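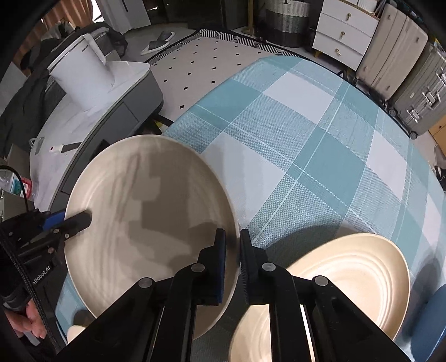
Two cream plates, one standing on its edge and one lying flat.

4. Making a Simple Loop in the Pattern Editor

This section explains how to build a first loop in Istness. You do not need to read notes or know any chords. If you already made a project in section 3, open it now.

1. Click New Pattern. An empty grid opens, with one row for each sound.
2. Choose the kit Ahonen from the list on the left. It is the smallest kit and it loads quickly also on older computers.
3. Set the tempo to 100. You can change it later without losing your work.
4. Click the squares where you want a sound. Click again to remove it.
5. Press the space bar to listen. The pattern repeats until you press the space bar again.

Note: If you hear the sound too late after the click, open Settings, then Audio, and make the buffer smaller. Change it in little steps – a very small buffer can make noise in the speakers.

Adding a melody

1. Click Add Track and choose Melody.
2. Turn on Scale Lock. The rows which do not belong to the scale become gray and cannot be clicked.
3. Draw the melody with the mouse. Keep it to 5 different tones in the beginning.

Caution: Scale Lock deletes the tones outside of the scale when you change the scale. Save a copy of the pattern first.

Caution: Do not use more than 20 tracks in one project. Playback may stop.

To export the loop, see section 5.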